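Jumcombe 14 stacking bins, grey, set of 5 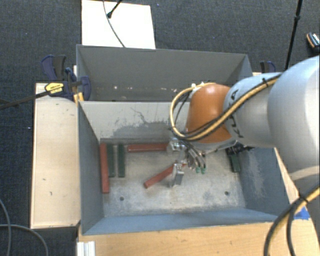 Open grey rectangular bins, one behind the other.

Reviewed May 6, 2024

Bought in December for small-parts storage in a shared workshop. The set replaced a row of Flavov crates with cracked rims.

Wall thickness is even and the corners are properly radiused. The base is flat, with no moulding pip in the middle, so a bin sits still on a steel bench. Nesting is tight - two bins stored together for a month needed a sharp knock to part them. Stacked three high and filled with M8 bolts, the lowest showed 2 mm of bow along the long side, which recovered when unloaded.

The label slot is the weak point. It takes a 38 mm card and nothing wider, and the card drops out if the bin is tipped. Rosário Gouveia switched hers to adhesive labels, which hold well and peel off clean.

Lids are sold separately and cost too much. The Zürcher equivalent includes them but has a softer rim.

Four out of five.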